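Guest House Bedrooms and Linen: Gallery

Jullach House provides short-stay rooms for visiting staff and students of the Bjarnason Institute. This gallery has been prepared by the Household Office for residents who will be responsible for their own room during their stay, and for those considering an application for the next letting period. It covers bedding, the general arrangement of the rooms and the folding of personal laundry.

Each single room contains a bed, a pillow, a quilt and a woven sleeping mat. The mats were introduced at the request of residents who found the ordinary mattress covers too warm. They are laid directly over the sheet, with the stitched border kept parallel to the side of the bed. When the bed is not in use, the quilt should be folded and placed at the far side so that the whole width of the mat is left clear.

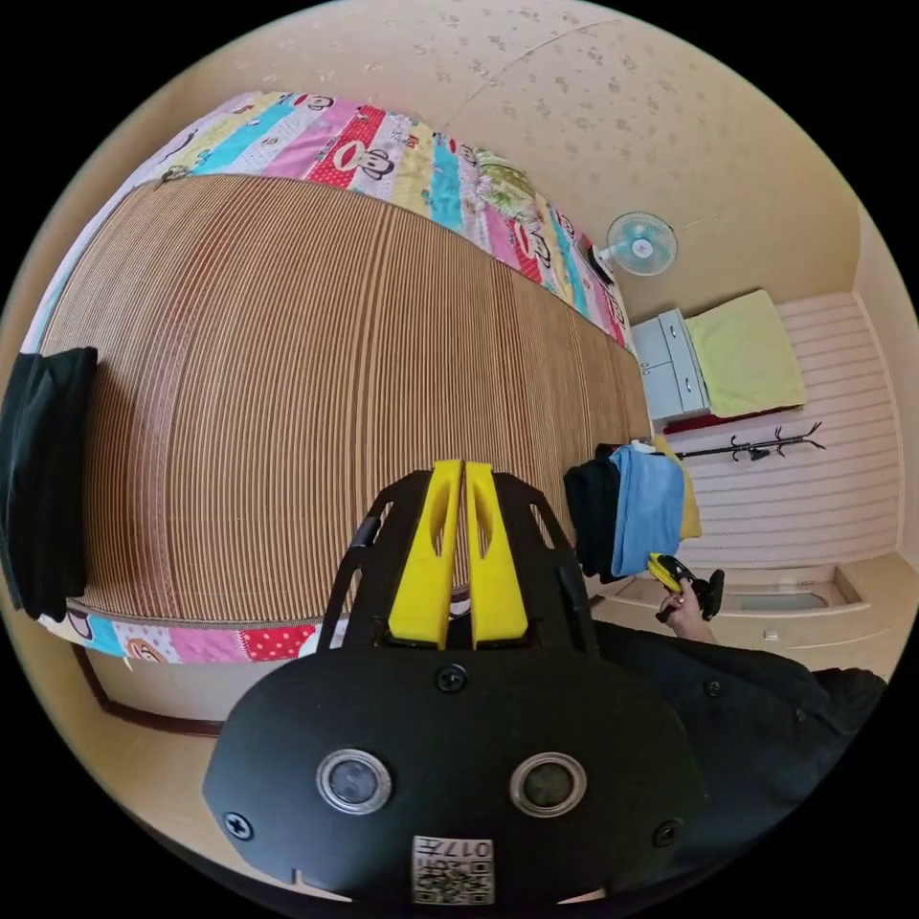
Quilts and pillows are not issued as matching sets. Residents who prefer plain bedding may exchange theirs at the linen store on the ground floor, subject to stock. Mats should be wiped with a damp cloth and dried flat. They must not be placed in the washing machines or rolled while damp. A mat with a split edge should be handed in for repair, and a replacement will be issued the same day where one is held.

The rooms on the Sasov corridor were repainted in December. Ceilings have been finished in white throughout. Windows may be opened during the day, and residents are asked to close them before leaving the building. No item should be hung from the window fittings.
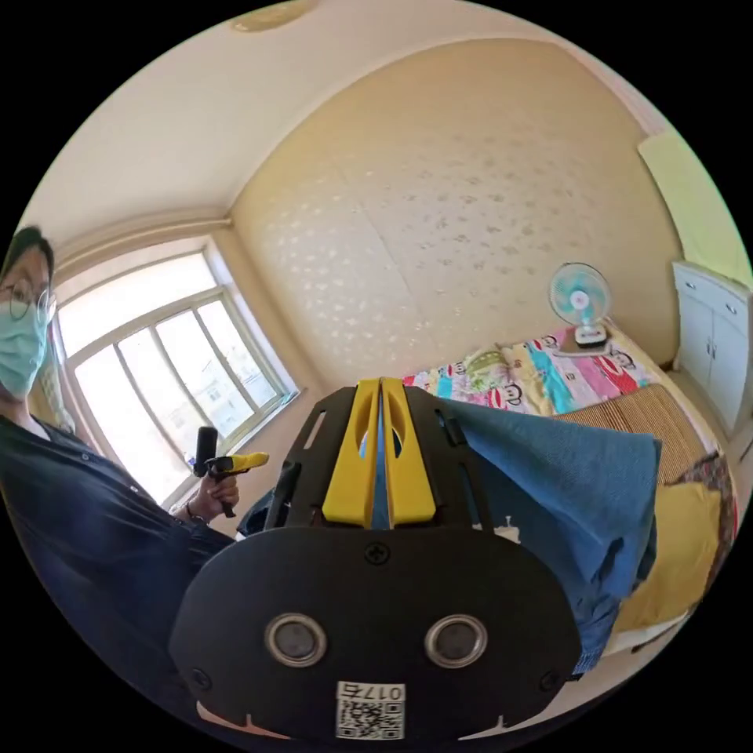

A room with its window set beneath the white ceiling.

Residents on this corridor share a laundry room with those on the Ulo corridor. It holds 2 washing machines and a drying rack, and no more than 12 garments may be left on the rack by any one resident. Items left overnight are moved to the shelf beside the door. Lost property is kept by Védís Hauksdóttir in the Household Office and may be claimed on production of a room key.

Garments should be taken from the rack promptly and straightened before they are folded. With light cotton fabric it is usually sufficient to draw the cloth taut between two points and release it, after which most creases can be smoothed by hand. Larger items are more easily managed by two people. Irons are available on request, but they are not to be used on the beds or mats. 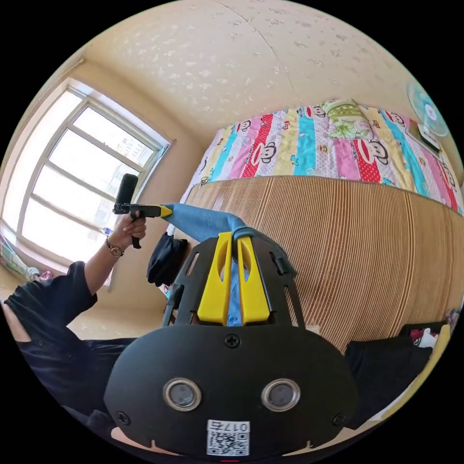
Folding on the Bed

The bed is the most convenient surface for folding in a single room, and the mat gives a firm base. A T-shirt should be laid face down with the hem towards the front edge of the bed. One side is brought inward along its length, followed by the other, and the sleeves are turned back so that they lie within the width of the body. The hem is then raised towards the collar.

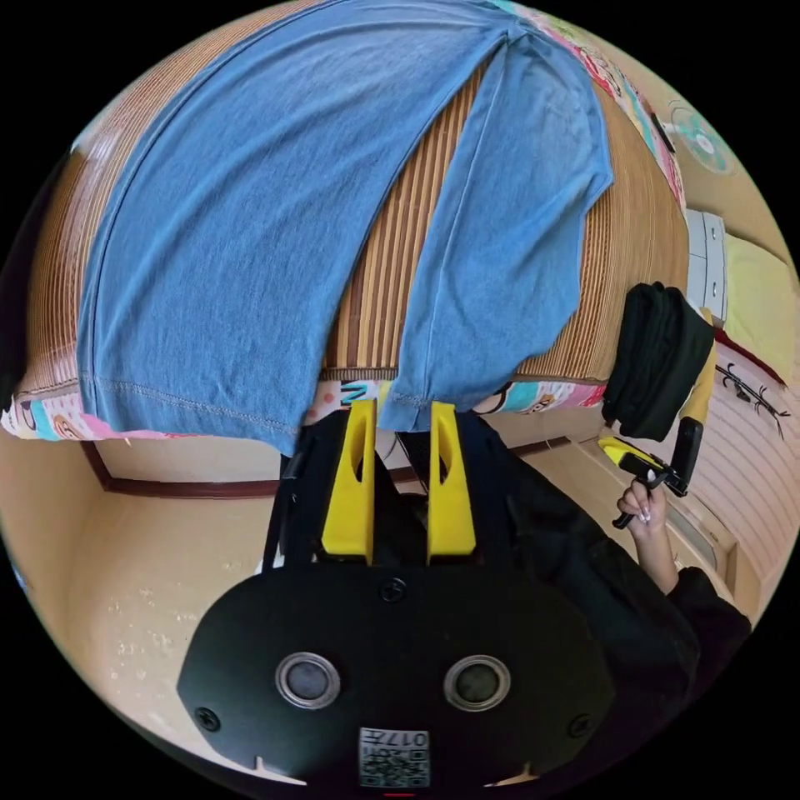
Heavier fabrics hold a crease well and may be stacked at once. Thinner shirts benefit from being pressed flat with the palm before the final fold. Folded clothing should be stored in the drawers provided and not left on the bed when a room is due for inspection.

A deposit of 1000 kroner is taken against bedding and furniture and is returned at the end of the stay, less the cost of any item missing from the room list. Questions concerning deposits should be addressed to Torbjørn Torvik. Requests for additional linen are handled by the Household Office during its usual hours.

Page last revised January 2020.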